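Pruvville Sewing Supply | Manuals & Guides | Domestic Machines

We use cookies to remember your basket and your language. Accept | Manage settings

RUPPERT 3000 OWNER'S GUIDE
Section 3: Setting Up the Machine

Revised 14th February. Replaces the January sheet, which had the threading diagram upside down. Thank you to everyone who wrote in, including those who wrote in more than once.

The Ruppert 3000 is a reconditioned flatbed machine built on the 1956 casting. It is heavy, it is slow to forgive, and it will outlast your interest in curtains. Read this section through once before you plug anything in. Reading it afterward is also popular but takes longer.

3.1 Unpacking

1. Open the carton from the top. The arrow on the side means up.

2. Lift out the foam tray with the foot pedal, the power cord and the accessory tin. Set these somewhere you will find them again.

3. Put one hand under the bed of the machine and the other through the arm, and lift. Bend your knees. Do not lift by the handwheel, the thread guide or the bobbin winder, all of which look like handles and are not.

4. Remove the orange tape from the needle bar and the cardboard wedge from under the presser foot. The wedge is easy to miss. A machine that hums and refuses to move generally still has its wedge.

CAUTION: The machine ships with a light coat of oil on the hook. Wipe it off before sewing anything white, or anything you promised to somebody.

3.2 Choosing a table

Any table will do as long as it is level, steady and not made of glass. The Ruppert shakes a little at full speed, and a folding card table will shake a great deal more in sympathy.

5. Press down on each corner of the table in turn. If one corner drops, put a folded piece of card under the leg. Beer mats work, and come in a useful range of thicknesses once they have been used.

6. Place the machine so that the needle is in front of your breastbone when you sit. Most people center the whole machine instead, and then wonder why their neck hurts.

7. Leave clear table to the left of the needle for the fabric to rest on. A quilt hanging off the edge pulls on the needle, and the needle will lose.

8. Sit with the light coming from the left or from behind. A pale tabletop makes dropped pins easier to find. The carpet offers no such help.

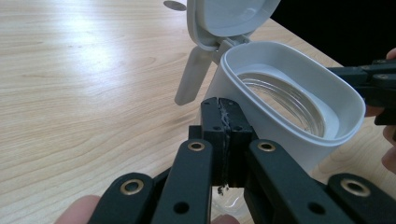
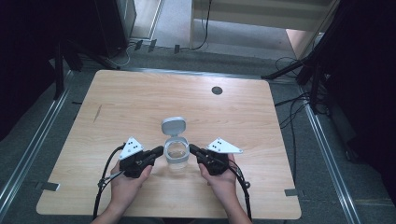 Wooden table with a light-colored top.

NOTE: The four rubber feet can mark a waxed or oiled surface if left for long. Put a felt mat underneath, or decide you like the marks.

3.3 Power and pedal

9. Check that the switch on the right side of the machine is OFF. Check again. The pedal does not care whether you are ready.

10. Push the three-pin plug into the socket under the handwheel until it clicks. If it doesn't click, turn it over and try with less conviction.

11. Put the pedal on the floor with the hinge away from you. On smooth floors it will creep toward the wall over the course of an evening. The stick-on pads in the accessory tin slow it down.

12. Raise the presser foot, take the thread off the machine if there is any, and switch on. The lamp should light. The lamp takes a 60 mm bulb, Girex fitting, sold separately. We have asked them to include one.

13. Press the pedal gently. The machine should run smoothly and sound like a small, busy tractor. Clanking is a fault. Squeaking is a request for oil (see 3.5).

CAUTION: Keep your feet off the pedal while changing the needle. Better, switch off. Better still, unplug. Every complaint we receive on this subject is typed with one hand.

3.4 Winding the bobbin and threading

14. Loosen the stop-motion knob by turning it toward you while holding the handwheel. This disconnects the needle. It will be stiff the first time. A rubber glove helps.

15. Put a spool on the rear pin. Take the thread through the small tension disc and wrap it a few turns around the bobbin. Push the winder toward the handwheel and run the machine at a moderate pace until the winder clicks off by itself. If it does not click off by itself, you will notice.

16. Tighten the stop-motion knob. Forgetting this step gives you a machine that runs beautifully and doesn't sew.

17. Drop the bobbin into its case so that the thread unwinds clockwise, and pull it into the slot under the spring. Fit the case into the hook and press until it seats.

18. Thread the top from the spool pin to the rear guide, down around the tension discs, over the check spring, up to the take-up lever, down again and through the needle from left to right. The presser foot must be UP for all of this. With the foot down, the discs are closed, the thread sits on top of them, and the underside of your seam will look like moss.

19. Hold the top thread loosely, turn the handwheel toward you for one full stitch, and pull up the loop of bobbin thread. Lay both tails behind the foot.

NOTE: Always turn the handwheel toward you. Anneliese Steinbach, who tests each machine before it leaves the Vostdale workshop, has asked us to print this in red. We print in one color. Please imagine it.

3.5 First oiling and test seam

20. Put one drop of sewing machine oil in each hole marked with a dot. One drop. Do not use cooking oil, which turns to varnish, or the spray can from the garage, which turns to a repair bill.

21. Run the machine unthreaded for a minute, then wipe down the bed and the needle bar.

22. Rethread, fold a scrap of plain cotton in half and sew a straight line down it. Keep to a medium stitch.

23. Look at both sides. If loops show underneath, check the top threading before touching the tension dial. If loops show on top, check the bobbin. If loops show on both sides, go and make a cup of tea, then start again at step 14.

24. Adjust the dial by half a number at a time and sew another line after each change. Write down the setting that works inside the back cover of this guide, where there is a box for it that previous owners have mostly used for phone numbers.

Warranty cards go to Benedikt Fröhlich at the Vostdale address. He reads all of them, and would like the serial number on the underside of the bed to be copied out in full this time.

Continue to Section 4: Zippers, and Other Reasons to Stop for the Day

Related guides
- Ruppert 3000: Needle sizes and what snaps them
- Ruppert 3000: Replacing the drive belt
- Girex lamp fittings: compatibility list
- Oils we stock and oils we won't
- Returning a machine to Vostdale for service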